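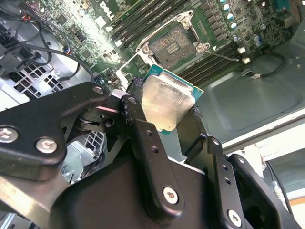
The processor between the fingers, above the open socket.

Notes on collecting demonstrations for socket placement

Sep 24, 2026

I have spent most of this month recording demonstrations of one task: putting a desktop processor into its socket, in a board that stays in its case. The target set by Remo Bianchini was 600 accepted episodes. We have 500, and I expect the last hundred to take longer per episode than the first, for reasons given further down.

The task is short. The arm starts with the chip already held at its edges, moves over the open socket, levels the chip, lines up the corner, lowers and lets go. A person who builds computers does this in a few seconds and hardly looks. Driving it through an arm by hand controller is slower, and most of the time goes on the last few millimetres.

Some choices we made early on and have kept:

The board stays in the chassis. A bare board on a bench would be easier to reach and easier to light, but the policy is meant for repair work, and repair work happens inside a case. The walls, the drive cage and the cables limit which way the wrist can turn. If the demonstrations never deal with that, neither will the policy.

The case is moved between blocks of episodes. We shift it a little and turn it a little, then record nine episodes before shifting it again. In March I ran an earlier version of this with the case clamped in one pose. The resulting policy had learned the pose very well and the socket hardly at all.

The chip isn't always level at the start. A tilted grip is common in practice, so we include it on purpose and have the operator correct it in the air. These episodes are longer and we keep them in a separate folder, so that the share of them in training can be changed later without sorting the files again.

Two views are stored for every episode, one from the wrist and one from a fixed camera beside the platform. The wrist view carries nearly all the detail needed for the final alignment. Its weak point is glare. The heat spreader is a mirror for whatever light is in the room, and at some angles the printing on it washes out. I don't want the model reading the printing in any case, but the edge of the chip can wash out with it, and that edge matters.
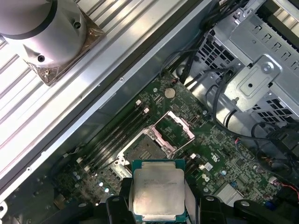
What counts as an accepted episode

Nesma Belhaj wrote the acceptance rules and I have changed only one of them. An episode is accepted if the chip is released flat in the socket, if the fingers touch nothing else on the way down, and if the operator doesn't stop for more than two seconds once the descent has started. The last rule is mine. Long pauses near contact teach the policy to pause near contact, and it then sits there.

Failed attempts are kept too, with a short label: dropped, wrong corner, touched frame, gave up. They aren't used for the policy itself. They go to the small classifier that decides whether a placement should be tried again – a separate piece of work, and so far the part that has gained most from having untidy data.

The pins are the expensive part. A socket of this kind doesn't forgive a chip dragged across it, so the boards we use are scrap from Brillenthorpe and are checked under a magnifier at the end of each day. A board with damaged pins stays in use for approach-only episodes, where the arm stops above the socket and backs off.

Logging is done with Detotach, our own recorder. It writes joint positions, gripper width and both video streams against one clock. The previous recorder gave each stream its own clock and we lined them up afterwards. I lost a week to a drift of three frames that way and wouldn't go back to it.

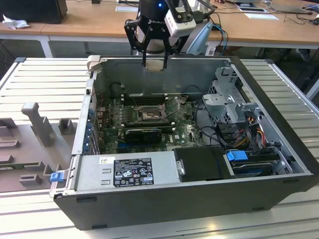

Vevport Manipulation Group, Sala site

The remaining hundred are all from the awkward end of the range: case turned furthest from square, chip tilted, wrist close to its joint limit. Operators reject more of their own attempts here, and I have asked them not to record more than an hour at a stretch, because the acceptance rate drops after that.

Once the set is complete we train on all of it, then on half of it, and compare. If the two curves lie close together, more of the same data won't help and the next step is a second model of case. If they are still well apart, Remo's plan is to carry on to 2,000 with the same setup. My own guess is the first outcome for the approach and the second for the final lowering, which would mean recording short episodes that begin just above the socket. Detotach can already start a recording from a stored pose, so that would need a new sheet of start positions and very little else.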